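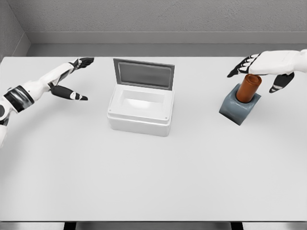

*Canister task in the simulator: box with open lid at center, holder block and cylinder at right.*

# Radden Tabletop Task Pack, Classroom License

Item 1053 · Simulation software · Published by Jivance

The Radden pack is a set of simulated two-handed manipulation tasks for robotics classes and clubs. Students write or train a controller, run it against a fixed task, and receive a log they can hand in. It is the practice environment for the Rurkenow student challenge and uses the same task files as the qualifying round.

## Canister task

The task uses one box with a hinged lid, one holder block and one cylinder. At reset, the cylinder stands upright in the holder. The controller must lift it clear, place it inside the box and close the lid. Either hand may be used for any step, and handing the cylinder across is allowed.

A run is scored on three checks:

- Cylinder out of the holder
- Cylinder at rest inside the box
- Lid closed, both hands clear of the box

Checks are scored separately, so a team that can only manage the first lift still gets a usable result. A run ends when all checks pass or the step limit is reached.

## What is included

- Task files for the canister task and two warm-up exercises (open hand, reach to point)
- 203 recorded start positions, split into practice and test sets
- Python interface with joint-level and hand-pose control
- Log viewer with playback at half, normal and double speed
- Instructor notes with a six-session lesson plan

## Requirements

| Item | Minimum |
|---|---|
| Operating system | 64-bit Linux or Windows |
| Memory | 16 GB |
| Graphics | Dedicated card recommended; software rendering supported |
| Disk space | Roughly 417 MB |
| Python | 3.10 or later |

Software rendering is adequate for scoring. It is slow for camera-based controllers, and classes planning that work should test one lab machine first.

## Known limits

The lid hinge is modeled with constant friction. Controllers tuned closely to it will usually need a softer closing motion on physical hardware. Finger contact is computed at the fingertip and palm pads only, so grasps that rely on the sides of the fingers may slip.

## Licensing

One classroom license covers up to 100 student accounts at a single school for one school year. Clubs that meet outside a school can order under the Marchand club program, with the same files and the same account limit. Licenses ordered in May or later run through the end of the following school year.

Instructor notes are supplied as a separate download after the license key is activated.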